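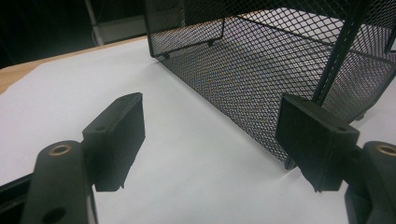
2018-10-06

Third day with the Drustby kit. Started at 7:40 with the coffee still going and worked until a little after noon, then went back in for an hour after supper.

Redid the paper first. I had been using two sheets taped together and the seam kept catching the bottoms of the fingers when I came in low. Now it's one big sheet, white, taped at the back. Much better. It also makes it easier to watch the gap between the pads when I'm holding the tool out at arm's length and my wrist is starting to go.

Did the mesh basket most of the morning. The job is to take hold of the long side wall near the top rim, lift, move it a hand's width to the left, set it down. On paper that's the simplest job on the list. The pads are flat and the mesh gives them very little to hold. If I close on the bare wall, the wall flexes and the basket swings. If I close so the rim is inside the top third of the pads, it comes up straight nearly every time. Did 40 lifts that way and dropped it on 6. Four of the drops came in the last ten lifts, so I think that's my hand and not the kit. The trigger is stiff. I wrote that down on day one and I'm writing it down again. By the end of a session the pad of my index finger is sore and I'm pulling with two fingers, and then my aim gets sloppy.

I should put the handle on the review sheet as a real complaint and not a small one. The brochure from Drustby says the tool is meant for a full shift of hand demonstrations. I couldn't do a full shift with it. I could do two hours with a break in the middle. Somebody with bigger hands might do three.

Things I like so far:

- The threaded inserts. Brass, set in square, and I've had the screws in and out enough times now to say they hold. The Dunne set I had on loan in March had screws going straight into the plastic and one of them stripped the first week.
- Pads swap fast. Two minutes a side with the small driver.
- It's quiet.
- The carry case closes without having to take the fingers off.

Things I don't:

- The trigger, see above.
- The fingers are black, the pads are black, and so is half of what I own that's worth picking up. Against the basket I lose the edge of the right pad when it comes in front of the mesh, and I have to guess where it is by the shadow. I'd pay a little more for a pad in gray or orange. I asked about this by email on day one. No answer yet.
- The manual. It's 11 pages and three of them are about the case.
- The calibration step wants you to open and close the fingers all the way, slowly, ten times, and it gives no sign when it's satisfied. You do ten and then you open the software and look. Twice it wanted ten more.

Price is the thing I keep going back to. The kit is $2,000 with one set of pads. The one from Dunne was less but it had no recording software with it and I ended up spending the difference on odds and ends anyway. If I recommend this to the Drosville shop they'd want two of them, and they'd want to know what a second set of pads costs. It isn't on the price list. Have to call.

Ate a sandwich at the bench. Looked over the morning's recordings on the laptop. They're clean. The finger opening is logged the whole way through and it lines up with what I see in the video, which I couldn't say for the other one. There was one file with the last couple of seconds missing, where I'd let go of the record button too early. It saves when you let go, and it doesn't wait. I now hold it a beat longer after each put-down. I lost a few on day two that way too, before I understood what was happening. It ought to be in the manual. I'd trade it for any one of the case pages.

Called Prornlow after lunch about the training service they sell on top. You send them your recordings and they send back something the arm can run. Was on hold quite a while. The man I got was polite and knew the product. He said they like to see 2,000 recordings for one task before they'll promise anything, and that for a single object on a plain surface people sometimes get by with fewer. I asked how many fewer and he wouldn't say, which is fair. At the rate I went this morning, and counting only good lifts, that's weeks of work for one basket. I told him I was only reviewing the kit and he said to send him what I had at the end and he'd have somebody look at it at no charge. I'll do that.

So the review has to say plainly that the kit is one cost and the hours are another. The shop in Drosville is thinking about bins coming off a line, all the same size, always sitting the same way. That's about as easy as this kind of work gets. Even so, somebody has to stand there and squeeze the trigger. I don't think they've planned for that person. I'll put it in the first paragraph so it gets read.

After supper I tried coming at the basket from the corner in place of the long side. Worse. The corner has a thick rod and the pads sit crooked on it, one edge touching and the rest not. It held on the way up but the basket turned when I moved. Tried it a few more times at a slower speed with the same result. Wrote it down and quit on that one. Also tried it with a folded towel in the bottom of the basket for weight, long side again, and that went fine. The extra weight settles it some.

Checked the pads before putting everything away. A little shine on the inner face of the left one where the rim rubs, nothing on the right. Screws still tight. Wiped both down with a dry cloth.

Still to do before I send anything in:

- A session with something heavier
- A session with something soft
- Run the battery all the way down and time it
- Call about the pads
- Ask again about the color
- Write up the trigger

Tape for the paper is almost out. Need to pick some up, and more of the wide paper if the art store still has the roll.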